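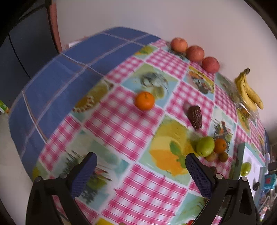 Getting wax out of a cotton tablecloth

foder_kitchen
Posted April 17, 2021
Candle went over at dinner and left a patch of red wax on a cotton cloth. I scraped off what I could with a butter knife. There is still a stain and it feels stiff. What next?

ecarretero
Put it in the freezer for 2 hours first, then scrape again. After that, brown paper on both sides and a warm iron. Change the paper when it stops picking up wax.

Bedetti26
I wouldn't iron red wax. The heat pushes the dye into the cotton. I lost a good cloth that way last May. Freeze, scrape, then dab with rubbing alcohol.

ecarretero
I've ironed plenty of colored wax and it came out fine. Keep the iron low and no steam.

Bedetti26
Fine for you. Mine is still pink.

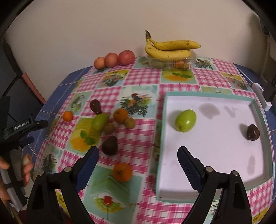
foder_kitchen
Can I put it in the dryer once the wax is gone?

Abdelkrim El Fassi
Hang it up until you are sure the color is out too. Dryer heat can set whatever is left. Wash it warm with regular detergent, let it dry on the line and look at it in daylight. Repeat if you need to.

poirier_m
Agree on the line drying. On the iron I'm with Bedetti, but test the alcohol on the hem first. Printed cloths can bleed. Leave it 10 minutes and blot with a white rag.

foder_kitchen
Hem test was OK. Second round of alcohol took most of the red out. Washing it tonight.

ecarretero
Still think the iron is quicker.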